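Workshop notebook – bench table and lidded cups
January, started 8:35 a.m.

Back on the table for the cup work. Tuncay Polat wanted the top looked at again before we put another coat on it, and Natalie Bloxham had left a note on the door asking for the lidded cups to be gone over in the same session. Did both. Notes are in the order I wrote them, so they jump about a bit.
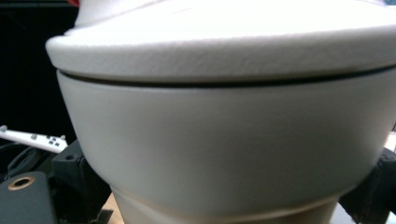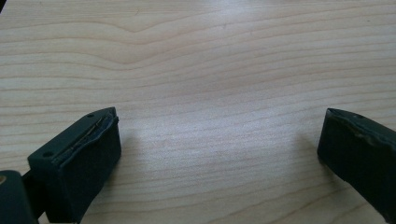

White lidded cup, close (first); grain and sheen of the tabletop (second).

Tabletop. Pale wood, grain running lengthwise with a shallow wave in one part. I like it and would leave it showing. The finish is somewhere between matte and satin. Under the lamps it throws back a wide soft patch of light in the middle and the grain goes almost white there. Tuncay thinks that is too much shine for a table people will be reading labels on. I moved the left lamp back 6 inches and it was better from the stool, no different standing up. Next thing to try is turning the table, before anyone reaches for sandpaper.

The oil we have left is the Burketti, most of a small can. The Tarmont wax is finished. If we do recoat, one thin coat, wiped off well, and nothing stood on it overnight. Last time we were in a hurry and had a ring from a paint tin that took a whole afternoon to get out.

Ran a dry cloth with the grain, then across it. It snagged once near the front corner on the window side. Marked the spot with a bit of tape underneath so it doesn't get in the way. Needs a few strokes of 400 and that's all.

Cups. These are the white ones with the thick rounded lid that hangs out past the body. The lid has a fine pebbly texture and the body is smoother and a shade grayer. Toward the foot there is a cream-colored band. Natalie asked whether the lid and body are supposed to match. I checked the Kahraman order sheet and it only says "white", so we have nothing to complain about. Side by side on the shelf they look fine. Close up you see it.

The seam under the lid is the part I care about. It's a thin dark line and any unevenness shows straight away. Took the lids off, wiped both edges, put them back on. Pressing down in the middle seats them more evenly than pressing on one side and working round. Feeler gauge went in the same depth all the way on every cup except one, which I put on the upper shelf with a sticker.

Weight of that cup with lid, 91 grams. Did not weigh the others, ran out of time. Should be done before they go back in the carton.

Cleaning: the textured lids hold dust. A damp cloth just moves it along. Soft brush first, then the cloth. The bodies taper and are easy to drop when your hands are wet, so dry your hands between cups. The old toothbrush in the drawer works for the seam – do not use it for oil as well, please.

Someone had put the Fomutberg tray in with the paint things. It's back under the bench now, felt side up.

To do
Turn the table a quarter and look at the shine again with both lamps on
400 grit on the taped corner, by hand
Weigh the rest of the cups, lids on
Ask Kahraman about a spare lid for the one with the sticker
More Tarmont wax, if Tuncay agrees to wax over oil

Added later, 4 p.m. Turned the table. From the stool the bright patch is smaller, roughly half what it was. Tuncay came by and said leave it, so no recoat for now. The corner still wants sanding. Lamps are where I left them.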